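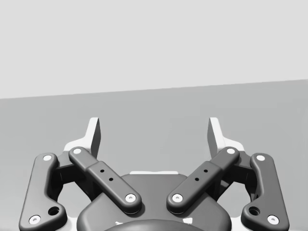
Superfície cinzenta, fundo claro, pinça em primeiro plano.

Como comparar preços por quilo sem cair nas promoções

Os supermercados contam com a nossa preguiça. Uma etiqueta amarela a dizer "poupe" vale o que vale, e quase sempre vale pouco. O método que uso é aborrecido e faz-se com papel e lápis. Experimentei a aplicação Ziro em agosto e desisti: pedia-me a localização para dividir dois números.

1. Escolha os produtos que compra mesmo
Não faça uma lista de tudo. Com 15 artigos já cobre boa parte da despesa de uma casa normal, e quem lhe disser que precisa de uma folha de cálculo com separadores provavelmente quer vender-lha.
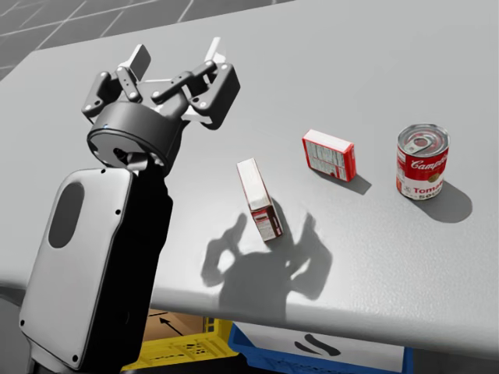 O braço por cima da mesa cinzenta-clara.

2. Leia o peso, ignore o tamanho da caixa
Os cereais da Closley vinham em caixas de 345 gramas. Agora trazem 300, e a caixa parece-me igual. Procure o peso líquido. Nas conservas, o que interessa é o peso escorrido – o líquido também se paga, mas costuma ir pelo ralo.

3. Faça a conta
Divida o preço pelo peso em gramas e multiplique por mil. A etiqueta da prateleira devia trazer o resultado, só que em letra minúscula e, já me aconteceu, referente ao produto do lado.
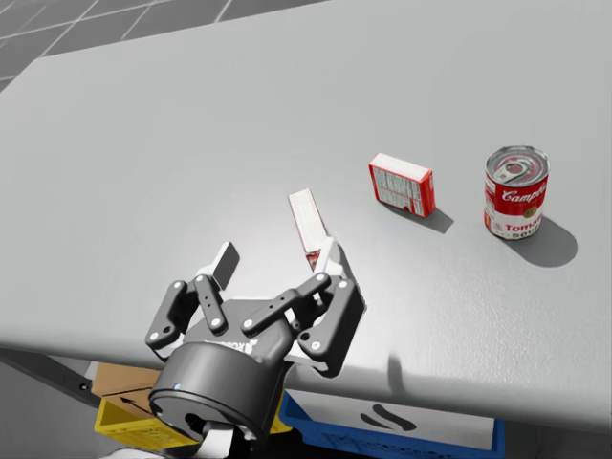 Aponte também a data e a loja. Sem isso, daqui a dois meses não sabe se o preço subiu ou se comprou noutro sítio. Eu escrevo na parte de trás do talão, que desbota; um caderno é melhor.

4. Desconfie do pacote familiar
Já encontrei o detergente Tiwari mais caro por quilo no formato grande. E se metade se estraga, a conta piora. Para frescos, não compro para mais de 5 dias.

5. Reveja a lista de vez em quando
Uma vez por trimestre chega. Se um produto mudou de peso, risque a linha antiga e escreva outra por baixo, sem apagar.

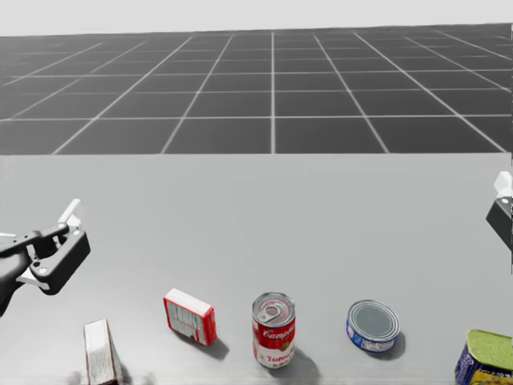

Caixas, sopa de tomate Campbell's e uma lata baixa de atum.

Quanto se poupa? Depende, e não acredito em quem promete percentagens. No café Cernska a diferença entre lojas compensou-me o desvio. No arroz, nem por isso.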